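3.2 Home tasks and scoring

Families in the loan program received an adapted tricycle for one riding season, together with a short set of tabletop tasks to be done at home between rides. The tricycles came from the Dullari workshop and were fitted with a backrest, a chest strap and foot plates. A rear push handle let an adult steer or stop the tricycle when the child tired. Children who could not close a hand fully around a standard grip were given the wide Tedance grip, which can be turned to suit the angle of the wrist.

Fitting took place in one visit. The therapist set the seat height first, then the distance to the pedals, then the handlebar. Parents were shown how to loosen and reset each part, as several children had grown enough by midseason to need a second fitting. Of the 6 children who came back for that second visit, four needed only the seat raised. The other two had lost some range at the knee and were moved to a shorter crank.

Rides were logged on a paper card kept in a pouch behind the seat. The card asked for the date, the time out, the time back and whether the child had asked to stop. We did not ask for distance. In the pilot, parents had tried to work out distance from phone maps and the results could not be compared from one family to the next. Across all families the cards recorded 3541 minutes of riding, short of the 4000 minutes we had planned for. Most of the shortfall fell in March, when rain kept many families indoors - the cards for that month are often blank for a week or more at a time.

The tabletop tasks were chosen to match what the hands do on a tricycle: reach forward, open, close and hold. Each session had four tasks and was meant to be finished before the child lost interest. The order was left to the family. Scoring used the Fang reach scale, in which a task is marked as done alone, done with a prompt, done with help or not done. A task the child refused was left blank and was not counted as a failure.

Two raters scored the sessions separately. Where they disagreed, the lower score was kept. Disagreement was most common between "done with a prompt" and "done with help," mainly when a parent steadied the child's elbow while talking. We later added a line to the scoring sheet stating that any touch above the wrist counts as help.

Work with an open container appears in the task set at two levels of difficulty. The items were kept low in cost so that a family could replace anything lost or torn.

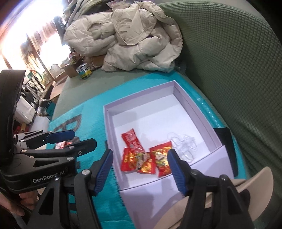

Figure 4. Open cardboard box on a turquoise cloth surface.

Scores from the first two weeks were treated as practice and left out of the totals. Children with joint laxity tended to overshoot in this period, and some parents reported that a heavier container was easier to work with than a light one. We did not vary the weight on purpose and cannot say more about it here.

Pain was asked about before and after every session with a faces chart. If the child pointed to a higher face at the end than at the start, the next session was skipped and the therapist called the family. Riding could go on during this time if the child wanted to ride. Braces worn during the day were also worn for the tasks, and any change of brace was written on the card.

Florkach Motor Skills Group - Contact the authors - Copyright 2021 - Back to top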